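Search this site Enter keyword Go
Home Features Reviews Workshop Back issues Subscribe

Two arms on hire
By Dilruba Uddin
16 Aug 2019

I have wanted to spend a proper morning with the Sturnero ever since a reader wrote to ask if a small college could really rent a two-armed robot by the month, and so off I went to Ramside, where Trevor Sedgwick met me with tea and a great deal to say. The service is simple enough – Sovotis brings the pair of arms, sets them up on your own table and leaves you with a telephone number and a fat ring binder (97 pages, and friendlier than it sounds!).

What won me over was the fingers. They are slotted all the way along so that they give a little around whatever they hold, and Trevor happily let me squash one against my palm.

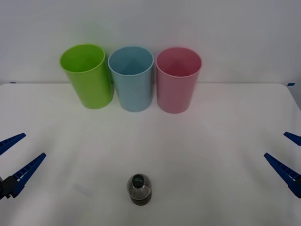 Both grippers open, with the bottle and cups set out on the table.

Lifting cups is the first lesson in the binder, and a kind one for beginners. Bottles come later, and Mizanur Khondokar, who teaches the course, admits they take patience.

The hire costs £2,054 a month, delivery included, and that will make some schools wince. I would still ask for a trial day before December, when the bookings fill up.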